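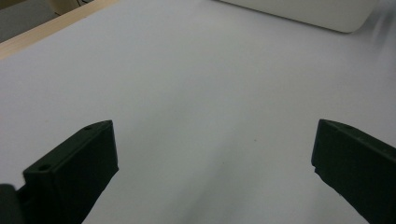

# Chapter 2
## Clearing and Cleaning a Work Surface

Before you cook, sew, repair or pack anything, you need a place to do it. In most homes and small workshops this place is a table, and the table is usually full. Papers, cups, tools and yesterday's mail stay on it because there was no time to put them away. In this chapter we study how to clear a surface, how to clean it, and how to keep it ready for the next job.

Pale surfaces are used in many workrooms. They show dirt early, even one small crumb, and a worker can find a dropped pin or screw on them quickly. They also show every stain, so they ask for more regular care. Dark surfaces hide the dirt – this is pleasant for the eye, but the dirt stays there all the same.

The training workshop at Filedden, which we visit several times in this book, keeps a list of 1,697 small items in its store. When the course began in April, the students were allowed to leave their items on the tables between lessons. After two weeks they needed around 20 minutes every morning to find a free place to work. The workshop then made a simple rule: a table is cleared by the person who used it last.

### 2.1 The order of work

Clearing comes first and wiping comes second. Many beginners wipe around the objects and move them one by one, and the same crumbs travel from one side to the other. Take everything off the table. Put the things you use each day in one box and all other things in a second box. Then wipe from the far edge toward yourself with a soft, slightly damp cloth, and dry the surface with a clean one.

Wood and smooth white tops should not be treated in the same way. Too much water can enter the wood at the joints and raise the grain. For this reason we discuss wooden edges separately, in Section 2.3.

### Words to know

**Debris** – small pieces of unwanted material, such as crumbs, thread or dust.

**Grain** – the direction of the fibers in wood.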